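7.4 Arm stops or drops during a move

Applies to the Zorkier desk arm, Rees controller firmware 300 and later.

This section covers the fault logged as code 11 (servo not answering). When it occurs, the controller cuts holding torque to every joint past the one that failed, and the upper part of the arm falls under its own weight. In the March trials at Pramville the arm came down on the operator's hand while he was reaching for a part. He was bruised. The procedure below was rewritten afterwards by Jae-hoon Hyun and replaces the one in earlier copies of this manual.

CAUTION: Keep hands and face out of the reach of the arm whenever a controller is powered, even if the arm is still. A joint that has lost its signal can start moving again without warning when the connection comes back.

CAUTION: Do not pull a servo lead while the power is on.

Before you start

Clear loose tools and parts from the work surface. You will need a small flat screwdriver, cable ties and a multimeter.

Making the arm safe

1. Press Stop in the control window. Do not press Home.
2. Support the upper link with one hand from the side, keeping fingers clear of the elbow bracket.
3. Switch off the servo supply, then unplug the USB lead.
4. Lower the arm by hand until it rests on the table.
5. Wait until the LEDs on the boards have gone out.

Most code 11 faults come from the cables. The loops at the elbow have to be long enough for the full travel of the joint, but a loop that is too long can catch on the bracket and work its plug out over time.

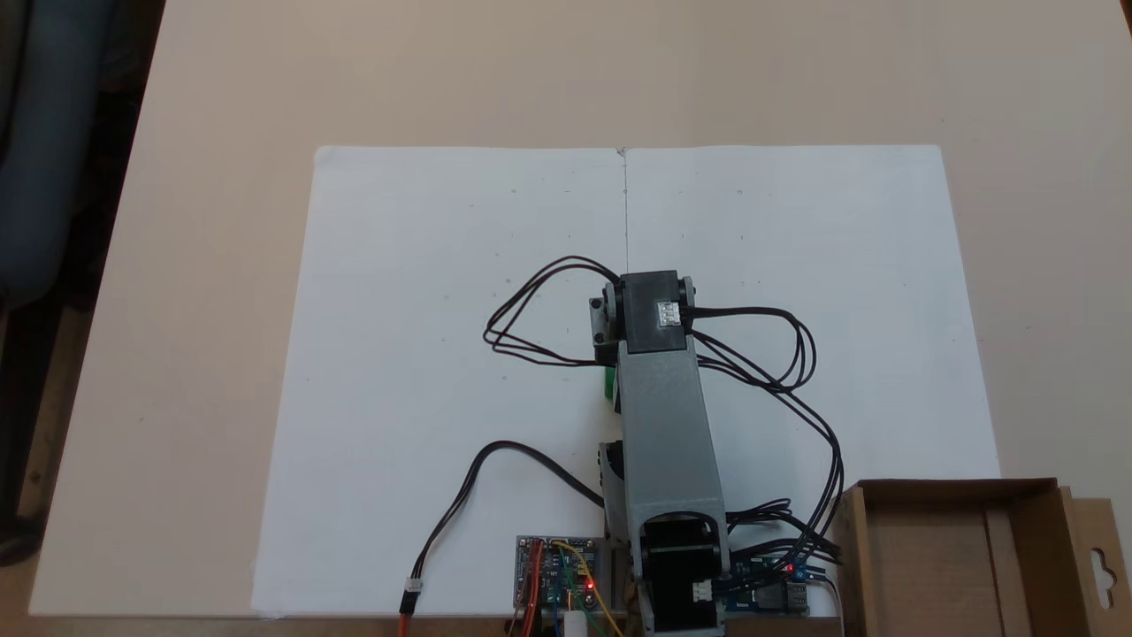 Fig. 7-3. Arm from above, boards powered, with cable loops on both sides of the elbow servo.

Checking the cables

6. Move the elbow slowly by hand through its whole range and watch the loops. If a cable goes tight or slides under a horn disc, note the position.
7. Press each servo plug home. A plug that moves under light finger pressure must be replaced (Komico part 766).
8. Run a finger along each cable and feel for flat spots or cuts. Replace any damaged cable. Do not tape it.
9. Tie the loops to the link, leaving enough slack for the movement you saw in step 6.

Restarting

10. Reconnect the USB lead, stand clear and switch on the servo supply.
11. Set the speed limit to its lowest value and run the elbow test.
12. If code 11 does not return, run the test for 400 cycles before going back to normal speed.

Note: The error counter is not cleared by switching off. Reset it from the Service tab, or the old fault will show again at the next start.

If code 11 returns with sound cables, swap the elbow servo for a spare and repeat from step 10, making the arm safe first as in steps 1 to 5. A fault that stays after the swap points to the controller board. Take the arm out of use and send the log file to Berwyn Pritchard at the service desk.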